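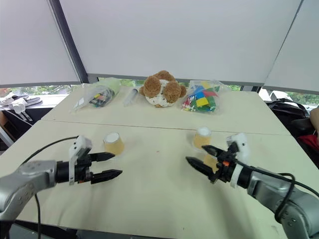
## 4. From wrist camera to gripper command

The session deals with the link between perception and control on a two-armed station. Each arm carries a camera module at the wrist and a parallel gripper with two fingers. The task used throughout is the grasping of a paper cup that stands on the table.

**4.1 Frames of reference.** A cup position found by a wrist camera is expressed in the frame of that camera. It must be converted to the frame of the arm, and then to the shared table frame, before a plan can be made. Students should write out both steps in full.

**4.2 Planning.** The planner in the Hakent package treats the second arm as a moving obstacle. Items at the back of the table – the plush bear and the bags – are entered as fixed obstacles. A request that finds no path within 60 attempts returns an error and leaves the arm where it is.

**4.3 Control loop.** Finger opening is set by a separate loop. The gripper closes only after the arm reports that it has settled.

### Exercise

Using the Uddin log (596 entries), identify the 8 rejected plans and state the cause of each. Answers should not exceed 2 pages and are to be submitted to Liên Lương. Questions on section 4.1 may be addressed to Brenda Acuña.

Revised 9/28/20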